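首页 放映 字幕 工单 存档 登录

《Clokdale》中文字幕在第四本提前剧透，工单记录

七月 整理：Serena Pagano 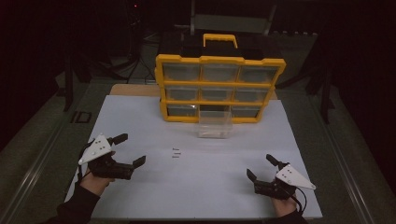
第 8 期

工单号：1627
提交人：Eifion Hopkin（Bellis 影院，二号厅）
处理人：Serena Pagano
抄送：Macarena Ojeda（Marketti 字幕）、Rhodri Mostyn（发行）
播放系统：Kendance 服务器，固件未更新，原因见下
优先级：提交时为“紧急”，后改为“高”，再后来被系统自动改成“低”，又改回来

【原始描述】

周六晚场，片子放到农舍那场戏，医生还站在门口擦鞋，字幕已经出来了：“是我杀的他。”观众席里有人笑。接着医生进屋，坐下，喝了半杯水，才开口说话，这时候银幕下方显示的是他嫂子的回答。整场对质都是这样，人人都在回答一个还没提出来的问题。有两位观众散场后跟我说这种处理很大胆。其余的要求退票。

前三本没有问题。请尽快处理，下一场是周一 19:40。

Eifion

【第一次回复】

Eifion 你好，请先确认几件事：一、是否整片都有偏移；二、偏移是固定的还是越来越大；三、服务器有没有重启过。

Serena

【提交人补充】

一、我写了，前三本没有问题。二、不知道，当时我在门口退票。三、重启了，重启之后从头放了十分钟，完美。十分钟当然完美，十分钟还在第一本。

【第二次回复】

麻烦把第四本从头放到尾，记一下第一条错位的字幕。不用记全部。

【提交人补充，23:15】

记了。第四本开头，车停在采石场，两句对白，准的。警长打电话，准的。打完电话有一个空镜，水塘，很长，比我印象里长。水塘之后第一句就早了。之后一直早，早多少我用手机秒表掐了几次，都在七秒上下。第五本开头又准了，好像什么都没发生过。

另外我把第五本也看完了，凶手确实是医生，不过这件事上周六全厅都已经知道了。

【排查一：帧率】

凡是字幕不同步，第一个被怀疑的总是帧率，这次也没能例外。拷贝标称 24 帧，Kendance 里读出来也是 24 帧，图像、声音、字幕三条轨一致。如果是帧率配错，偏移应当从第一句开始，一点一点拉大，到片尾差出几分钟。现在的情形是前面准，中间忽然错，错得很稳定，换本之后又准了。跟帧率没有关系。

尽管如此，Kendance 技术支持的自动回复还是建议我们“检查帧率设置”。已检查。已回复说已检查。收到第二封自动回复，建议检查帧率设置。

【排查二：服务器缓存】

让 Eifion 删掉播放列表，重新载入中文版节目包，校验一遍。校验全部通过。校验通过的意思是文件跟发出来的时候一模一样，至于发出来的时候对不对，校验不管。

重新载入后，第四本水塘之后照旧。

Eifion 问要不要顺便升级固件。不要。上次升级之后二号厅的幕布打不开了，那张工单还挂着，咱们一次只得罪一台机器。

【排查三：字幕文件】

请 Macarena 把第四本的字幕文件发过来，在本地对着她那边的参考视频看了一遍。完全同步，连标点都很得体。

于是出现了一个大家都熟悉的局面：字幕公司那边没问题，影院那边没问题，合在一起有问题。

Macarena 的原话留档：

“我们是按照收到的参考视频打的时间轴。参考视频里，警长挂了电话，水塘，医生进门，说话。水塘大概一眨眼的工夫。请问你们的水塘有多长？”

【排查四：水塘】

这是本工单里我花时间最多的一项，也是我第一次在工时表上填“水塘”。

把影院用的节目包和 Marketti 手里的参考视频并排打开，从第四本第一帧往后对。采石场，一致。电话，一致，挂电话的那一帧也一致。然后是水塘。Marketti 的版本里，水塘很快就过去了；影院的版本里，水塘继续，有风，继续，然后才是医生在门口擦鞋。擦鞋在参考视频里也有，但是短得多，鞋基本上没擦干净。

两处加起来，影院版多了 165 帧。按 24 帧算，是 6.875 秒。Eifion 的秒表掐得很准，特此表扬。

为了保险，我又往后对了第四本余下的部分，没有别的增减，多出来的都集中在电话和第一句对白之间。这也解释了为什么偏移是固定的。第五本另有自己的时间起点，所以一换本就恢复正常。

【询问发行】

致 Rhodri：请问《Clokdale》第四本是否改过？

Rhodri 回复：没有改过，是定剪版。

致 Rhodri：附件是两段画面的对照，请看水塘。

Rhodri 回复：哦，那个水塘。

之后电话沟通了二十分钟，要点如下。导演 Dwynwen Gwilliam 在定剪之后又看了一遍，觉得农舍那场戏来得太急，警长刚挂电话，医生就认罪，中间“没有让人不安的时间”。她要求把水塘放长，擦鞋也放长。改动只涉及第四本，发行方便重做了第四本的图像和声音，换进原版节目包，文件名没有动，版本号也没有动，因为按他们的理解，定剪版改过之后仍然是定剪版。

中文版是一个补充包，里面只有字幕，图像和声音都指向原版包。原版包的第四本换掉了，中文版重新打包的时候，有人看到第四本时长对不上，就把字幕的时长改成了新的数字，报错消失了。字幕的内容没有人动。软件只关心这一本有多长，字幕在里面说什么、什么时候说，它不过问。

我问 Rhodri 是谁改的时长。他说流程上很难追溯。我看了一下日志，不难追溯，但这里就不写了，Rhodri 后来请我喝了咖啡。

【导演意见】

本来不需要导演参与，Rhodri 把她加进了抄送。Dwynwen 的邮件摘要：

她想知道提前出现的到底是哪一句。得知是“是我杀的他”之后，她隔了很久才回复，说那场戏的全部意思就在于观众不知道他会不会说。她写道，那几秒钟的水塘是她跟剪辑吵了三天吵来的。又问，有没有可能让周六的观众再看一次。

Eifion 回复说，可以给他们发票，但没有办法让他们忘掉。

【处理】

1. 第四本字幕，电话之后的全部条目后移 165 帧。电话之前的不动。第五本及以后不动。

2. Macarena 坚持不做简单平移，要求拿到新版第四本重新看一遍。理由是擦鞋那段现在长了，她原来把一句画外的狗叫声说明压在擦鞋的尾巴上，平移之后狗会在沉默里叫。她是对的。狗的那条单独调了。

3. 顺手改了一处译文。原来医生说“是我杀的他”，Macarena 想改成“他是我杀的”，说这样“杀”字落在最后。我说这不在本工单范围内。她说那就开一张新的。我说那就在本工单范围内吧。

4. 中文版补充包重新生成，文件名和内部标识全部换新，避免影院服务器把新旧两个包认成一个。旧包请各影院手动删除。请真的删除，不要改名叫“旧”。

5. 原版包请发行方补一个版本号。Rhodri 同意，建议叫“定剪版最终”。驳回。

【验证】

周一 14:10，Eifion 在二号厅载入新包，只放第四本。采石场准，电话准，水塘期间没有字幕，擦鞋期间没有字幕，狗准时叫。医生进屋，坐下，喝水，说话，字幕同时出现。

14:35，按规程再连续放第三、四、五本，检查换本处。正常。

16:00，Eifion 来电说字幕没了。远程查看，播放列表里选的是原版包。改选中文版，字幕回来了。此事不另开工单。

19:40 正式场。21:30 左右收到 Eifion 短信：“农舍那段没人笑。”

【遗留问题】

其他影院有没有用过旧的中文补充包，发行方正在查。Rhodri 说据他所知只有 Bellis 一家放过，但据他所知第四本也没改过，所以请他列个单子。

Kendance 能否在字幕早于对白出现时给出提示？已作为功能建议提交。自动回复：感谢您的建议，请检查帧率设置。

周六那两位说处理很大胆的观众，其中一位在留言簿上写了半页，认为字幕提前于声音，暗示罪行在被说出之前早已写定。Dwynwen 要了一张照片，没有说拿去做什么。

二号厅幕布问题不在本单，见上一张。

状态：待发行方回传名单后关闭

上一条 下一条 返回工单列表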